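Textiles and Laundering, Unit 6
Moisture, Fiber Swelling and Shrinkage
Instructor: Ladi Obi

6.1 Moisture regain

Moisture regain is the mass of water held by a fiber, expressed as a percentage of its bone-dry mass. Moisture content uses the conditioned mass in the denominator and is always the lower of the two figures. Students mix these up every term, and the error carries through the whole problem set.

Regain depends on relative humidity, temperature and the direction of approach. A fiber drying down to a given humidity holds slightly more water than the same fiber taking up water from the dry side. This is hysteresis. For lab work we condition from the dry side, and specimens stay in the cabinet for 24 hours before weighing.

Cotton and wool take up a good deal of water. Polyester takes up very little. A blend falls between its components in proportion to the dry mass of each.
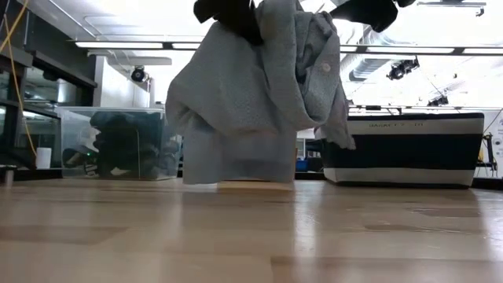 6.2 Swelling

Water enters the amorphous regions of a cellulose fiber and pushes the chains apart. Diameter increases far more than length. In a single fiber the change in length can be ignored for most purposes; in a yarn it cannot. As the fibers in a twisted yarn thicken, the helical path of each one has to get longer or the yarn has to get shorter. The fibers resist stretching, so the yarn contracts.

The same reasoning applies one level up. In a woven fabric, thicker weft yarns force the warp to bend further around them. This increases crimp and draws the cloth in along the warp.

6.3 Three kinds of shrinkage

Relaxation shrinkage is the release of strain put in during knitting, weaving and finishing. Most of it appears in the first few washes. Knits show more of it than wovens – the loops deform easily under tension and recover once wet and free to move.

Felting shrinkage is confined to wool and other animal hair. Scales on the fiber surface make friction lower toward the tip than toward the root, and agitation causes the fibers to migrate one way. It is not reversible.

Thermal shrinkage affects synthetics heated above their setting temperature.

6.4 Measuring dimensional change

Mark gauge points 500 mm apart in both directions on the conditioned specimen. Wash, dry flat, recondition and measure again. Percent change is the final length minus the original length, divided by the original length, times 100. Shrinkage carries a negative sign. Report length and width separately. 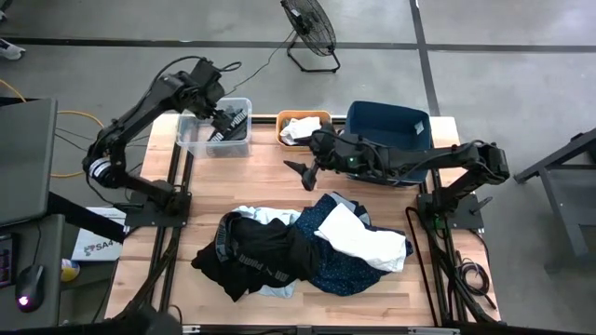 Worked case: the marks read 490 mm after washing. The change is -10 mm, or -2 percent.

Do not pull the specimen flat by hand before measuring. Smooth out wrinkles with light pressure only. The Skirkis template is preferred over a tape – it holds the edges square.

6.5 For Friday

Read the Leung chapter on yarn geometry, omitting the derivation. Bring the Flatalham swatch set and your conditioning log. Problems 2 and 5 are to be handed in; show units at each step.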